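Speaker notes: Buying for the second bench first
Homa Zamani, 2022-09-10

Slide 1. Hello, thank you for having me. Say up front that I love this part of the job. Budget talks have a gloomy reputation, and I'd like people to leave wanting to open a spreadsheet.

Slide 2. Leave these up while I talk. Hand-held grippers, a bed, a big room. Let people look before I mention money.

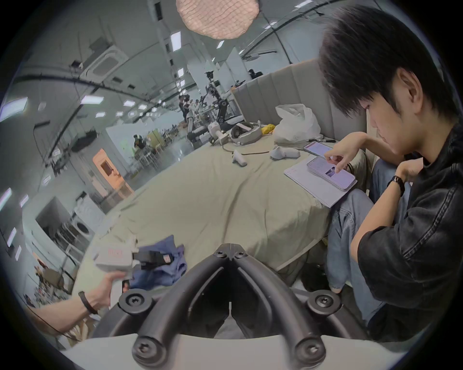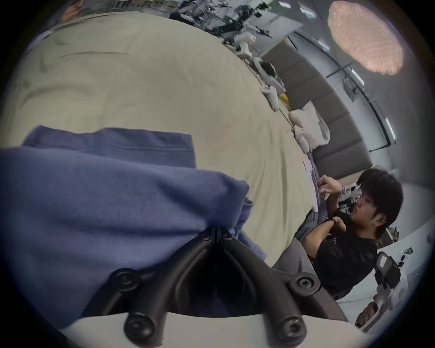
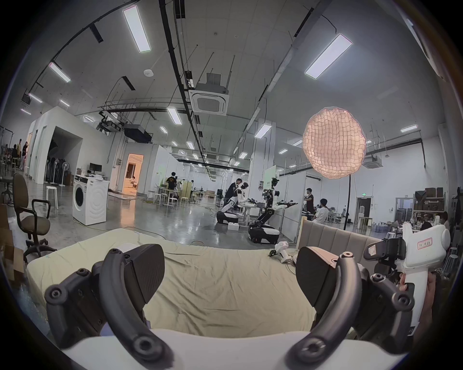 Stojan Dimitriou wrote back after reading my draft that he would still put the whole first year into one good arm and worry about hand tools later, because an arm holds its resale value and a box of grippers doesn't. Fair point, and I want to spend real time on it.

Slide 3. Answer to Stojan. He's right about resale. But look at what our Riston plan had in it: one large purchase in April, then months of waiting for the mount, the safety sign-off and the floor work. Hand-held units can go to work the week they're unpacked, and people get good at the task while the big order is still on a boat. I got so excited when I saw this in our own calendar that I redid the plan that night!

Slide 4. The spares line. PLEASE don't skip this one. For every pair of grippers in daily use, we budget 2 extra sets of fingers and 3 cables. Cables go first. Pivot screws are cheap, so buy the bag. (Pass the bag around if there's time.)

Slide 5. Soft goods. Sheets, cloths, pillows, clothes to fold. They wear out, they need washing, and they belong in the equipment budget with their own line. At Zerkance we hid them under office supplies and ran dry halfway through the project. Our list now has 131 items on it — yes, I'll share the file.

Slide 6. Floor space. Price the room along with the machine. A wheeled base needs a place to turn and a place to charge, and a bed takes up more floor than anyone pencils in. Tape it out before you sign anything. Bujar Kneževič did the tape for us and we moved 2 walls on paper that same afternoon.

Slide 7. Quotes. Ask each vendor for the price of the third year, support included. Clukura and Zapata were close on day one and far apart by then. Pause here, someone always wants the numbers.

Slide 8. Questions. Albane Millet has the microphone. If it's quiet, ask who has a spares line already.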